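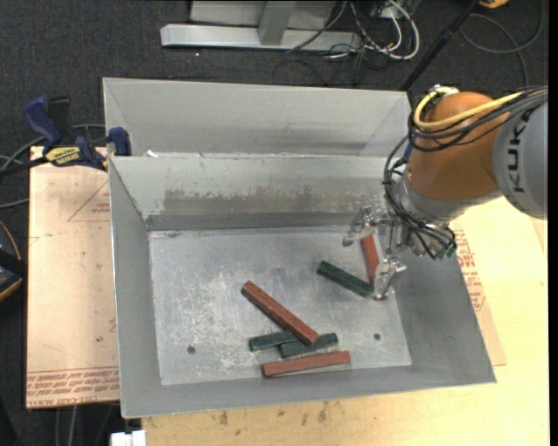
*The picking cell: red and green blocks in the gray bin, gripper lowered over the right part of the bin.*

# About the Surnis Robotics Course

Surnis is a two-semester course in bin picking and machine handling, offered by the Department of Engineering Technology at Veradgate College. It is open to second-year students who have passed Introductory Programming and Statics. Enrollment is limited by bench time. Students are placed in teams of five, and each team keeps the same project for the full year.

The course was started by Siobhán Hegarty, who came to the college from packaging machinery and still teaches the Monday section. Her original syllabus was a single handout titled "Get It Out of the Bin." Most of that handout is still in use.

## What students work on

The main assignment is to remove rectangular blocks from a sloped-wall metal bin and place them in a second bin. Block positions are not given to the program. Blocks may cross, lean on each other, or lie close to a wall, and each team has to decide which one to take first and at what angle the gripper should approach.

Work is divided into four stages:

1. **Calibration.** Teams measure the position of the bin floor and walls relative to the arm and record the error.
2. **Single block.** One block, any orientation, no contact with the walls.
3. **Piled blocks.** Two colors, random drop. The pick order must be logged before the arm moves.
4. **Long run.** 1,000 pick attempts, spread over as many sessions as the team needs. Every attempt is logged, including aborted ones.

A team passes the long run with a success rate of 80 percent. A block that is lifted and then dropped back into the bin is a failed attempt. So is a pick that needs a hand on the block.

## Equipment

The course uses an industrial arm with a two-finger gripper. Bins are clamped before each session and the clamp is checked again after any collision. Students learn to route and inspect the arm's cabling in the first month, before they write any motion code.

The bin floors are scratched and scuffed, and the shop does not refinish them. Vision code that depends on a clean background has to be rewritten, usually in October.

Software is the team's choice, within limits. The motion layer is supplied and may not be changed. Vision, grasp selection and logging are written by the students. Code and run logs are kept on the department server, and each year's teams can read the logs of the years before.

## Naver and Org

Two student groups share the lab outside class hours.

**Naver** is the competition team. It enters one regional handling contest each spring and draws mainly from students in their second semester of the course. Tryouts consist of a timed stage 3 run on a bin the student has not used before.

**Org** is the tools club. It designs and machines fingertips, brackets and fixtures, and no programming experience is required. Parts made by Org can be used in coursework once a drawing and a load test have been filed. Meetings are on Sunday at 2 in the machine shop.

## Assessment

The logbook counts for as much as the long run. Entries are made in ink at the bench, with the operator's initials, the program version and the speed setting. Logbooks are collected every two weeks. A final report and a ten-minute demonstration complete the grade.

## Visiting and applying

Prospective students may observe a lab session by arrangement with the department office. Visitors stay outside the marked line while the arm is powered. Applications for the fall section go through the regular course registration system, with a one-page statement covering any shop, wiring or programming work the applicant has done. Coursework counts.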